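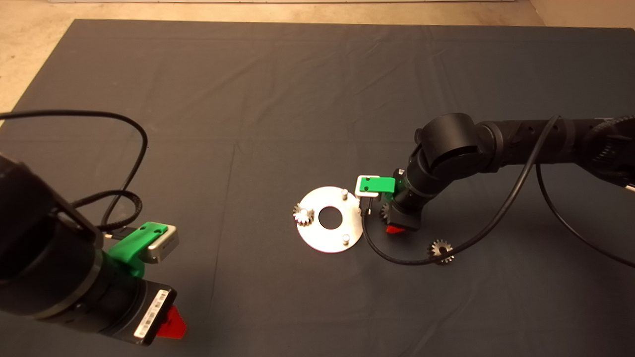 Support > Hobby Kits > Gear Trains > Ticket 1115

Filed under: Assembly problems, Missing or mixed parts

Subject: Small spur gear binds on round base plate, Gruvska kit

Status: Closed

Opened 15 May 2018

Reported problem

Customer has the Gruvska three-gear demonstration kit, bought through Ultetti. Kit is the version with the round white metal plate with the big hole in the middle. Customer says the first gear goes on and turns, the second goes on and turns, and when the third is added the whole train locks up. Has tried swapping the gears between pegs. Has tried oil. Wants to know if the plate is bent or if a peg is in the wrong place.

Reply 1, support

Please take all the gears off and lay the plate down on a cloth on a flat table. A dark cloth is best, small parts show up on it and don't roll. Then check the following and write back.

1. Does the plate rock when you press on the rim? Try it in several places.
2. Do the pegs stand straight? Hold a small square or the edge of a playing card against each one.
3. Is there any paint on the sides of the pegs? They should be bare metal.
4. Is there anything stuck between the teeth of the small gear?

Don't oil anything else for now. If there is oil on the pegs, wipe it off with a dry rag.

Reply 2, customer

Plate doesn't rock. Pegs look straight with the card. No paint on the sides, but there is a little ridge of paint around the bottom of one of them, where it meets the plate. Gear teeth look clean. I brushed them with an old toothbrush anyway.

With the small gear by itself on the peg with the ridge, it spins but it sits slightly tilted. On the other peg it sits flat.

Reply 3, support

The ridge is the likely cause. A tilted gear will turn freely alone and then jam when it meets its neighbor, as the teeth are no longer square to each other. Oil won't help with that.

To remove the ridge:

- Cut a strip of 3000 grit paper and wrap it around the base of the peg.
- Turn it by hand, keeping it low. Stay off the upper part of the peg - the fit there is close and you can make it loose.
- Wipe off the dust and set the gear back on. It should drop to the plate under its own weight.
- Check for tilt by turning the gear slowly and looking across it from the side.

If the ridge is thick, start it with a wooden toothpick or a fingernail. Please don't use a knife, it scratches the plate.

Reply 4, customer

Did this. Took longer than I thought, the paint is hard. Gear now sits flat on both pegs. Train turns by hand but there is one tight spot per turn of the small gear.

Reply 5, support

One tight spot per turn of the small gear points to a single tooth on that gear. Mark one tooth with a pencil, turn the train until it tightens, and see which tooth is in mesh. Look at that tooth under a strong light. There is sometimes a burr left on one face from cutting. A few light strokes with a fine file will take it off.

If you would prefer not to file it, we can send a replacement. The part is no. 777, small spur gear, no charge under the kit warranty. The older Standa kit uses a gear with a different bore, so please don't swap in one of those even if the teeth match.

Reply 6, customer

Found the burr, same tooth every time. I'd like the replacement please. I did try the file but I'm not confident I got it even.

Reply 7, support

Replacement sent from the Echeverría warehouse. When it arrives, fit it dry and turn the train 50 times by hand before you put the crank on.

Reply 8, customer

New gear is on. No tight spot. Crank is on and it runs in both directions. Can be closed.

Internal note

Paint ridge at base of peg: second ticket on this kit since January. Passed to the parts desk with a request to check pegs for paint before packing. Gear burr logged separately under part 777.

Contact support | Terms | © Ultetti | Back to top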